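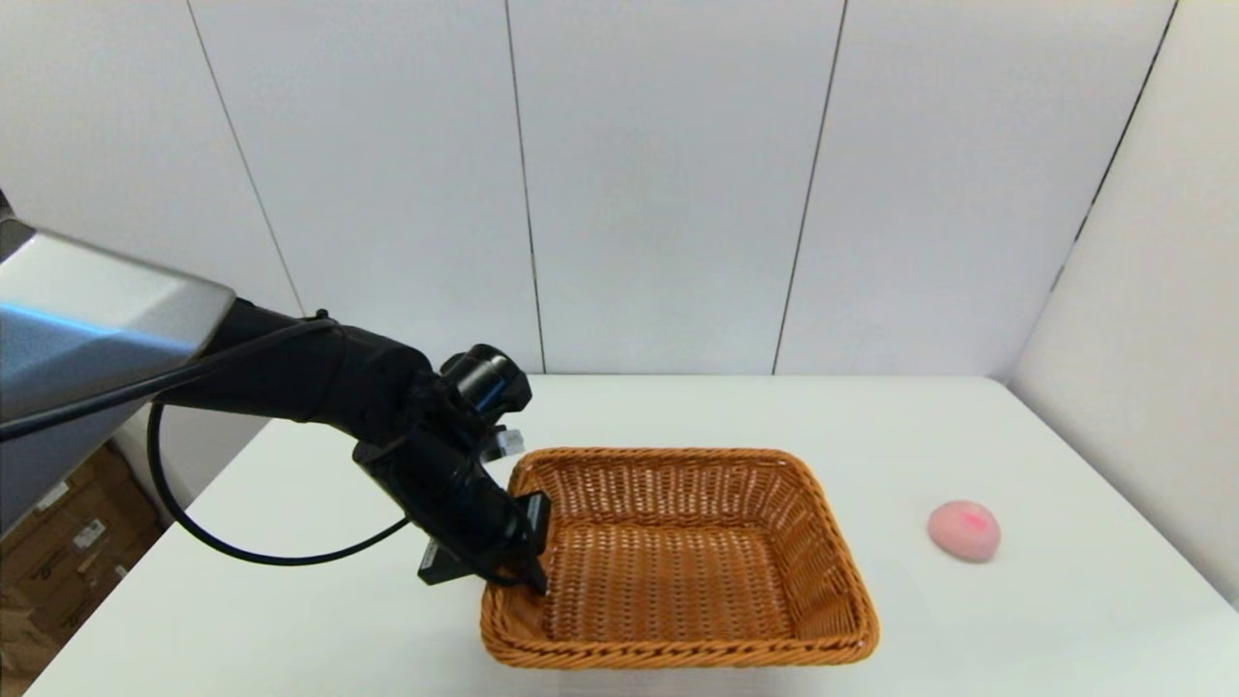

*Woven wicker basket on a white table.*

## About Tedell

Tedell is a small school for basket making, chair caning and rush seating. We're in Butstead, on the second floor above the old seed store, door on the Killthorpe Road side. Ring the bell twice – the first ring doesn't always reach us up there.

Day classes, evening classes, one long course a year. Also repairs, when there's room on the shelf.

### How it started

With chairs. The first owner of the workshop took in broken cane seats from the hotels out toward Killthorpe, did them in a back kitchen, and people kept asking to be shown. So a Saturday class. Then two. Then the kitchen was too small and the landlord wasn't happy about soaking willow in the bathtub.

Baskets came later and now they're most of what we do. Chairs still get every other Wednesday and the whole north end of the room.

We've been in this building 18 years. Stairs are steep, sorry. There's a goods lift for materials and for anyone who needs it, but tell us ahead so that we can unlock the bottom gate.

### What we teach

**Starter day.** One round basket, start to finish, home with you the same evening. Places for 10. All material included. You'll have sore thumbs.

**Square and oval.** Two days. Square work is harder then it looks – corners mostly. Please do a starter day first, or bring something you've made and we'll talk.

**Frame baskets.** Hoops, ribs, then weaving from both ends toward the middle. Slow. People either love it or go back to round ones.

**Cane seating.** Six-way pattern on your own chair, if the frame is sound. Email a picture of the joints before you book. We can't glue a wobbly chair in class time.

**Rush seating.** Summer only, messy. Old shoes.

**The long course.** 26 weeks, one evening a week plus some homework. Ends with a show in August in the downstairs hall. By then you should be able to plan a basket from a drawing, sort and soak your own willow, and fix the handle on anything. No certificate. We get asked a lot. We looked into it and the paperwork would have raised the fee.

### Materials

Most of our willow comes from the Baumgartner beds, cut in winter and graded by length before it gets to us. Brown, buff and white. Brown has the bark on and needs the longest soak. Buff is boiled and stripped, that's where the warm color comes from. White is stripped without boiling and is what we give to beginners, plus it's easier on the hands.

Cane is bought in by the hank. Rush we cut some of ourselves, some years. Last year no – the river was too high for too long.

We sell bundles to past students at the price we pay plus a little for storage. Ask at the desk, not in the middle of a class please.

### Repairs

Handles, borders, split bottoms, log baskets the dog got at. We'll tell you straight if it isn't worth doing. Current wait is 6 weeks, longer before the holidays. Collect within a month of our call or it goes on the sale shelf. We mean it this time.

No plastic wicker. No outdoor furniture. No bassinets for actual babies to sleep in, we're not set up to say what's safe.

### Who comes

All sorts. Gardeners, florists, retired joiners, a good few nurses on odd shifts who like the weekday mornings. Teens are welcome from 14 up on the starter day with an adult in the room. Knives and bodkins are sharp and we don't make kids' versions.

Left-handed? Say so when booking. We have a left-handed teacher on most days and the whole thing runs the other way round, much easier to learn it from someone who works that way.

### Practical stuff

- Tea and coffee included, lunch not. The bakery across the road closes at two.
- Parking behind the building, free on weekends
- Bring an apron or an old towel for your lap. Willow drips.
- Tools are lent. If you have your own, mark them, everyones side cutters look the same.
- Cancel a week before and you get it all back. After that we try to fill the place, and if we do, you get it back too.

### Getting in touch

Email is best. The phone is in the office and the office is usually empty in class hours. Evening course members have the other number already.

New dates go to the mailing list first, then in the window, then on the website when someone gets to it. Spring starter days are up now. The frame basket weekend is full – waiting list only.

Page last updated 2019-02-08. Prices on the booking page, not here, they were out of date.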